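# Warus – le catalogue de mes fonds de tiroir beauté

Alors voilà, Warus c'est mon petit jeu de données perso sur le maquillage : les teintes, les dates d'ouverture, les prix quand j'ai gardé le ticket. J'ai commencé en juillet en triant un tiroir chez moi et je n'ai jamais su m'arrêter ! La table compte maintenant 3,323 lignes et 34 colonnes (oui, c'est trop, je sais).

## Ce qu'il y a dedans

Les noms de teintes sont recopiés tels quels, fautes comprises. Pour les fonds de teint, j'ai ajouté une colonne `sous_ton` remplie à l'œil – donc à prendre avec des pincettes, surtout pour les beiges.

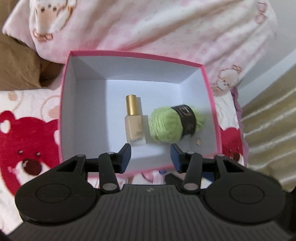 Vol. 2

Le fichier `lellard.csv` regroupe les teints liquides, `plukby.csv` tout le reste. Si la date d'ouverture manque, la case est vide, je n'invente rien.

## Soucis connus

- 40 doublons dans les rouges à lèvres, je m'en occupe
- les prix mélangent soldes et plein tarif
- `okafor_v1` est abandonné, prenez la version 2

## Réutilisation

Servez-vous, citez Warus si vous y pensez – et envoyez-moi vos corrections, ça me fait toujours plaisir !

34 partages · 2 commentaires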